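How to run a card-grabbing robot demo at your open day (and keep the line moving)

Posted in: Workshops and Outreach

We've now run the card pickup demo at two Trestmont open days, and I keep getting emails asking how we set it up. So I've finally written it all down. You don't need a real arm for this one! Ours runs completely in simulation on a laptop plugged into the biggest screen we could borrow, and people still lined up for it all Friday afternoon.

What you'll need

A laptop with a decent graphics card
A second screen or projector
A game controller (bring a spare, trust me)
Your simulator of choice. We use Mumen, with the grasp planner from Xaba
A power bar and more tape than you think

Step 1: Build a boring room

Start with a plain wall in a dull colour. I tried a full kitchen the first year and visitors spent their whole turn asking about the toaster. Add one big block as an obstacle so there's something to steer around, and stop there. You can always load the fancy stuff later for the keeners who hang back.

Step 2: Make a card people want to pick up

A thin, flat object is a great test because it's so easy to fumble. We went with a credit card, and I had far too much fun with the artwork. Give it rounded corners and a strong colour so it shows up from the back of the room. Please don't scan your own card for the texture. Put nonsense on it and make the nonsense worth reading, since parents will be standing there a while.

Step 3: Set the gripper view

Mount the virtual camera close to the gripper, with both fingers in view and the target somewhere past the tips. I know the wide view looks more impressive, but first-timers can't judge distance from it at all. Up close they get the hang of it in a try or two.

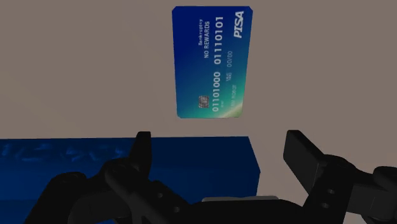
The gripper's-eye view, fingers open, with the "NO REWARDS" card up ahead.

Step 4: Slow everything down

Whatever speed feels right to you is too fast for a nine-year-old with a controller. I cap ours at 50 per cent and drop it again for the last bit of the approach. Turn off wrist rotation for the first go as well. You can switch it back on for anyone who asks, and somebody always asks.

Step 5: Let them drive, then let the planner drive

Each visitor gets 2 tries by hand, then we hit the button and the Gostance script has a go at the same card. Talk while it runs! Explain that the software has to choose which edges to pinch and how to come in without clipping the block. If it misses, great, leave it on the screen and ask the kids what they'd change. Some of my favourite chats came out of a miss.

Step 6: Reset without touching the mouse

Map a reset to one controller button. We did 219 runs at the last open day and I can't imagine clicking through a menu for every one of them. Have the reset nudge the card to a slightly different angle too, so the folks watching from the line can't just copy the person ahead.

A few odds and ends

Groups of 8 are about as many as can see the screen properly. Put the controller on a table, not in your hand, or shy kids won't reach for it. And check the venue's screen saver settings before the doors open. Ours kicked in halfway through a school group.

If you end up making your own card design, send it along, I'm collecting them.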